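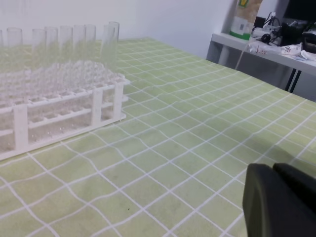 Jusqu'où le public peut-il s'approcher du bras pendant la démo ?
Jusqu'au ruban au sol, à 60 cm du bord de la table, et pas un orteil de plus !

Portes ouvertes Flekia, salle Samholm
Contrôle avant ouverture, 11/30/19

Arrêt d'urgence : OK. Testé 2 fois, ça coupe net.
Vitesse bridée : OK. Le bras Kramer était resté réglé à 900 mm/s, je l'ai redescendu à 111 (c'est lent, mais les gamins adorent quand même).
Tubes à essai : OK. Ils sont en verre et vides, je veux qu'ils le restent toute la journée. Pas d'eau colorée, merci !
Nappe : à revoir. Elle gondole un peu, surtout au milieu, je la retends avant le premier groupe.
Étagère du fond : à revoir. Les câbles sont en vrac et il y a un sachet plastique froissé devant, je range ça dès que j'ai deux minutes.
Doigts de la pince : OK, bien fixés.
Balai et pelle : manquants. Tastholm doit nous en prêter, je passe les chercher.
Extincteur : OK, plombé, contrôlé en mai.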